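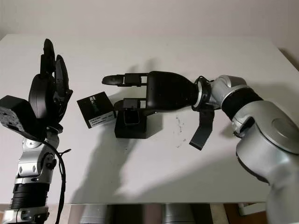
Tabletop setup for the two-arm contact study. Right hand at the small open-topped box.

Research notes, September 24, 2025

This entry records the main result of the contact-timing work that I have carried out with Natsumi Kamata and Genji Kubo under the Troser project. A full report is in preparation. Readers who followed the earlier entries on grasp planning will find that the question has become narrower.

The question is when a hand should stop trusting its cameras. A fingertip moving toward a small part on a table is guided well by vision until the last short stretch, when the finger itself begins to hide the part. Our earlier controller, Lirkik, used the camera estimate all the way to contact. It was accurate at a distance and poor at the end, and most of its failures were light pushes that moved the part before the fingers had closed.

The revised method keeps the last clear estimate of the part and holds it fixed once the view falls below a set level of confidence. From that point the hand advances slowly on joint readings alone. Contact is declared when the motor effort departs from the value predicted for free motion. The prediction comes from a small model fitted to 3,242 recorded motions in which the fingers touched nothing.

We compared the two controllers on 4 kinds of small parts, with 234 attempts for each controller. Lirkik completed 163 of its attempts without moving the part before closure. The revised method did better on every kind of part, although the margin on the lightest one was small enough that I would not rest an argument on it. Wakana Kawaguchi is repeating that portion with a new random order, and the figures for the revised method will be given in the report when her runs are complete.
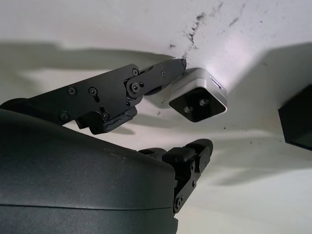 The choice of confidence level deserves more attention than we first gave it. If the estimate is frozen too early, small errors in the arm position are carried through to contact. If it is frozen too late, the held value already includes bad readings taken while the finger covered part of the object. Lăcrămioara Munteanu suggested that we keep a short history and freeze to a value from slightly before the drop. This removed most of the late-freeze errors and required no change to the hand.

Shadows remain a difficulty. On a pale surface the shadow of a finger can lower the confidence score while the part is still in full view, and the controller then freezes sooner than it should. We have tested a correction based on the known arm position. It helps under a single lamp and does little under mixed light.

Work planned for November covers parts that are already touching one another, where the free-motion model offers less guidance. Requests for the fitting code may be sent to Haruna Kudo, who maintains the current version.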